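Search this site
Type and hit enter

We use cookies to keep the gallery running. OK / Read more

The Gray Upholstery Gallery

By Vandana Srivastava
2018-08-01

So many of you asked about the gray fabric after my last post that I gave in and made it a page of its own! I spent most of July on this (evenings mainly, with the windows open and the radio on) and I'm still picking bits of thread off my socks.

The short version: I had 600 dollars for the whole room in Medville, I wanted gray, and I did not want the flat, dead sort of gray that looks like a filing cabinet. Sevim Ekinci lent me her sample book and I carried those little squares from wall to wall for days. Most of them went blue by dinnertime. The heather ones didn't, so heather it was, and 200 dollars of the budget went on fabric before I'd even thought about a rug.

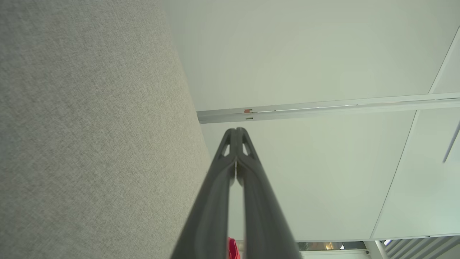 Light heather gray against the off-white. Look for the tiny darker and lighter flecks in the weave!

I love those flecks more than I can say. From across the room you just get a soft light gray, and then you sit down with your coffee and there's all this going on in the threads. My old cover was one solid color and every crumb on it looked like a crime.

The pale color behind it took me longer to warm up to. It has a faint greenish-gray tint that I didn't see coming, and Heikki Eskola told me to repaint before I got used to it. Well, I got used to it! Next to the fabric it seems calm to me, and a bright white would have been too much in there.

Still on my list: a lamp, curtains, and a decision on the rug (Jitendra Pal says rust, I say mustard, and we have been going back and forth for 2 weeks). If you have a strong opinion, leave it in the comments and I'll pass it on to him, especially if it's mustard.

Get new galleries by email. Enter your address to subscribe.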